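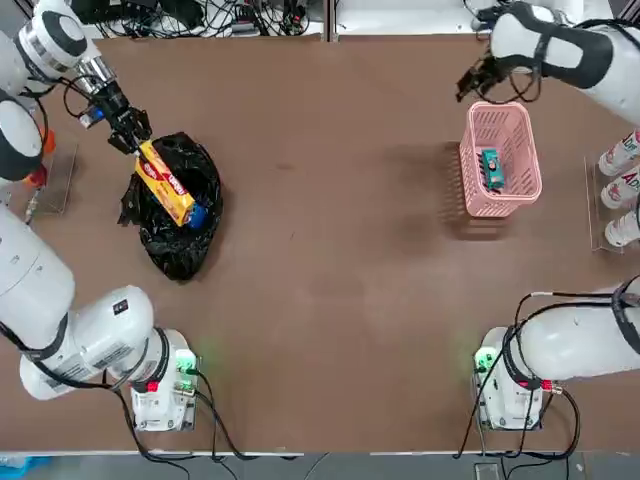

Benvinda Salgado told us that she stopped flattening cartons the winter her building lost its paper bin, and that she never took it up again after the bin came back. Beatriz Guerreiro, interviewed in the same block in November, disagreed. In her view the bin made no difference, and people on her floor had always put cardboard in with the kitchen trash.

Both accounts fit the diary data from Cordeiro. Of the 984 discard entries logged there for printed food boxes, 71 percent named the general trash bag as the destination (Figure 4: a yellow snack box, lower end in a black plastic trash bag). Entries made in the evening were more likely to name the trash than entries made before noon. We did not see this pattern in Grimness, where the paper bins stand beside the front door and are emptied more often.

Participants gave several reasons for not separating small boxes. The most common was doubt about inner liners. Many thought that a box sold with a plastic liner could not go in with paper even after the liner was taken out. Others said that small boxes were not worth a trip downstairs. Cost came up in only 9 interviews, all in Cordeiro, where residents buy their own collection bags.

Large shipping cartons were handled differently. Because they do not fit in a kitchen bag, they were left in the hall and carried down later, often by someone else in the household. The diary form had a single line for "cardboard," and we split it into two after the first 7 households returned their sheets. Entries from those households are left out of the comparison by box size in the next section.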